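Last updated: November
Posted at 9:40 a.m. by the author, Chapter 14 draft

Chapter 14. Where Small Things Wait

I once spent most of a morning at Marchetti looking for a box of door hinges. The computer said we had 209 of them. I walked the aisles with a flashlight and a printout, getting crankier by the minute, and finally found them two shelves up from where they belonged, behind a stack of paint lids. So when I tell you this chapter is about storage, please don't skip it! Storage is where a lot of a small shop's money sits, and it's where I made nearly all of my early mistakes.

We'll start with the words. A "location" is any spot with its own name, whether that's a whole room or one bin on a bench. A "pick" is one trip to a location to take something out. At Callero, the mail-order shop we'll follow through the next few chapters, a busy day means up to 146 picks, and most of those are for parts you could lose in a coat pocket.
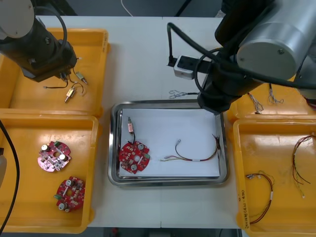
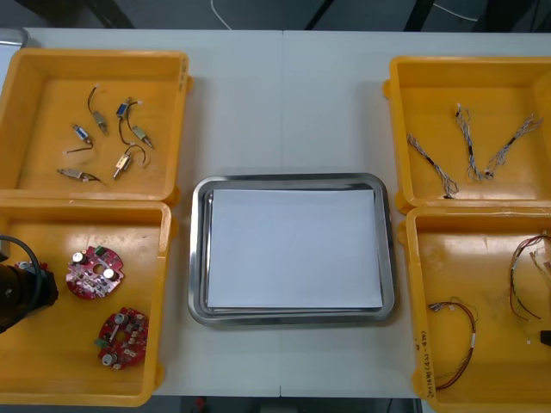
Yellow bins on both sides, a steel tray in the middle.

Should every part have one fixed home, or can it go wherever there's room? Fixed homes are easier to learn and work well for a small stock that doesn't change much, while open placement saves space but only holds up if somebody writes down every move.

I lean toward fixed homes for beginners (my friends at Trolto disagree, loudly, and they get their turn in section three). Before you read on, pick a drawer in your own kitchen and list what's in it from memory. Then open it and check. I got 19 things on my list and missed the can opener, the one thing I use every day. Keep your list handy, we'll need it when we get to the Mordale stock sheets.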